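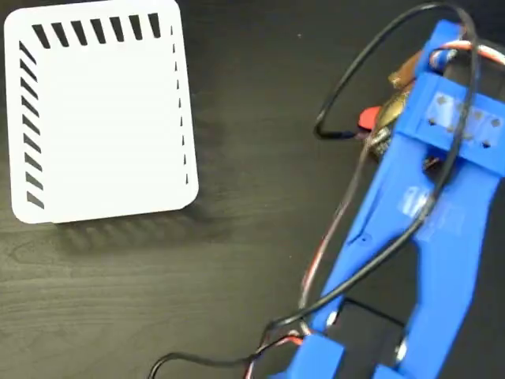 Step 1: Start with an empty basket

I've tidied the odds and ends on my worktable more times than I can remember, and what finally stuck was a plain white plastic basket with slots in the sides. Tip everything out of yours before you begin, even the bits at the bottom you think you'll want to keep (you won't want half of them, trust me!). Put it towards the back of the table so you've got a good stretch of clear surface to sort on. A dark tabletop is lovely for this as pale buttons and stray screws show up straight away.

Step 2: Make two piles

One pile for things you use every week, one for everything else. My friend Ingegerd swears by a third pile for "maybe", but mine just sat there until November, so I stick to 2.

Step 3: Fill it, heavy things first

Tape, scissors and glue go in first, flat on the bottom. Lighter things go on top. Watch out for anything thin, like pencils or knitting needles, as they love to poke out through the slots and catch your sleeve. I stand mine in an old mug in the corner.

Step 4: Give it a wipe

Every month or so I empty the lot and wash the basket in warm soapy water. An old toothbrush gets the fluff out of the slots. Leave it upside down on a tea towel overnight and fill it up again in the morning.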